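Tawhiri Reach Planner
Bin picking software for six-axis arms with external cabling

Products / Software / Motion and Grasping / Tawhiri Reach Planner
Release 2.10
Page revised Jul 25, 2022

Overview

Tawhiri Reach Planner computes grasps and collision-checked arm paths for picking mixed objects out of an open bin. It takes a depth image, a bin model and a tool model, and returns a ranked list of grasp poses with a joint trajectory for each. It runs on the cell PC next to the robot controller. No cloud connection is needed for planning or for licensing.

The planner does not require CAD models of the parts. Objects are segmented from depth and color together, and grasp candidates are generated on the visible surface of each segment. Part models can be loaded where they exist and will be used for pose refinement.

What it plans for

Most planners treat the arm as a set of rigid links and the bin as five flat plates. Reach Planner adds a third class of geometry, the dress volume. This is a swept envelope around hoses, sensor leads and gripper cables carried on the outside of the wrist. The envelope is attached to two or more joints and changes shape as they rotate. It is checked against the bin walls, the contents of the bin and anything fixed to the rim.

Dress volumes are drawn in the Otik editor by placing anchor points on the arm model and entering a slack length for each span. A wrist with two bundles takes 10 anchors or fewer in most setups. The editor plays the joint range back so the envelope can be compared with the real cables before the file is exported.

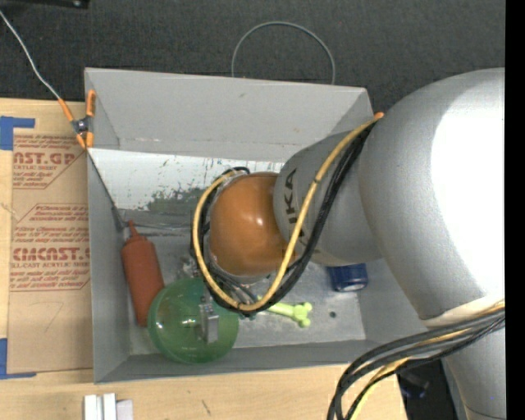

Ikulis Equipment Catalog, Vol. 28, p. 51

Cable loops at the wrist matter most when the tool is below the rim. With a bottle leaning on one wall and a can lying near the other, the approach that is shortest for the gripper can put the loop against the side of the bin. The planner scores each approach on tool clearance and dress clearance separately, and the lower of the two is used for ranking. Both values are written to the log with the chosen grasp.

Fixtures on the rim, such as a spring clamp at a corner, are entered as keep-out solids. They can be drawn by hand or captured from a depth scan of the bin with nothing in it. Thin items like wire and cord are often missed by depth sensing and should be entered by hand with a margin.

Perception

Input is one or two registered depth cameras, fixed or wrist mounted. A fixed camera loses part of the bin whenever the arm is over it. The scene buffer keeps the last unobstructed view and marks each region with its age. Regions older than the set limit are treated as occupied until they are seen again.

Transparent and shiny surfaces return sparse or false depth. Clear film and translucent balls are the usual cases. Where depth confidence drops below threshold, the segmenter falls back to the color outline and assigns a height range in place of a surface. Grasps on such segments are limited to vertical approach at reduced speed. This mode is on by default – it can be turned off per object class.

Scuffs and worn patches on the bin floor and walls are handled by the background model. Rerun background capture after changing bins.

Grasp generation

Two-finger parallel grippers and single suction cups are supported in the base license. Combined tools need the multi-tool option, which lets the ranking choose between fingers and suction for each pick.

Candidates are filtered in this order:

Finger opening against segment width
Tool body against bin walls
Dress volume against bin, rim and contents
Joint limits and wrist wind-up
Retreat path with the object attached

Wrist wind-up is tracked across picks. When the accumulated rotation nears the limit set in the cell file, the planner prefers grasps that unwind it. If none is available, it inserts an unwind move above the bin.

Interfaces

Trajectories are sent through the Florkar bridge, a separate process that converts them to the controller's native streaming format. The bridge holds the last valid trajectory and performs a controlled stop if the link to the planner is lost. It is not a safety device and must not be used as one. Protective stops belong in the robot controller and the cell safety circuit.

The planner API is available in C++ and Python. Calls are blocking by default. An asynchronous call is provided for cells that plan the next pick during the place move.

System requirements

64-bit Linux PC with a discrete GPU
Wired network port reserved for the robot controller
Hardware-synchronized trigger if two cameras are used
Calibrated camera-to-base transform, checked after any change to the mount

Known limits

Dress volumes are geometric. They do not model cable stiffness, and a loop that snags will not be predicted. Soft objects are treated as rigid after the grasp closes. Bins with sloped inner panels need a mesh file, as the bin wizard only builds straight walls.

Changes in this release

Dress volumes may now span the last three joints. Keep-out solids can be attached to the bin, so they move with it when the bin pose is updated. A fault that reset the wind-up counter after a controller restart has been fixed. Cell files from the previous release load without conversion, but should be saved again before editing in Otik. Support for suction arrays is scheduled for August.

Ordering

Base license, one arm: TRP-B
Multi-tool option: TRP-M
Florkar bridge, one controller: FLB-1
Otik editor, single seat: OTK-S

Application questions, including dress volume files for arms not in the library, go to Eifion Gethin in cell software at Ikulis. Please attach the cell file and a log covering the picks in question.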